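About Gimatwood

Gimatwood is a small furnished-rental company in Clollville, founded by Ingeborg Petersen after she had moved apartments seven times and owned, at the end of it, one good lamp. We now look after 17 places, mostly for people staying a few months and swearing it will be less.

We paint everything white. Walls, ceilings, door trim, the lot. Ingeborg calls the color Te Moana. The paint store calls it white. 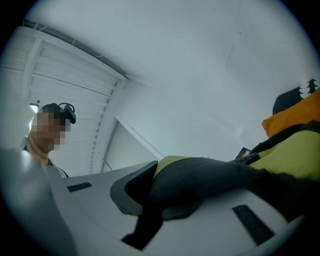

White slats and white walls at our Uson Street place.

Against all that white we allow ourselves one loud piece of furniture per home. At Uson Street it's the mustard sofa, with four matching cushions and a black-and-white zigzag throw that we argued over for most of January. Ingeborg won.

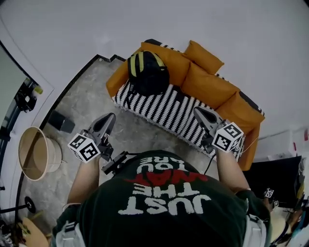 She usually does. The floors stay gray concrete where we find it, on the grounds that it hides a great deal, and tenants may move the lamps wherever they like.

Keys can be picked up from the office until 4 in the afternoon. After that, call Ingeborg, and let it ring.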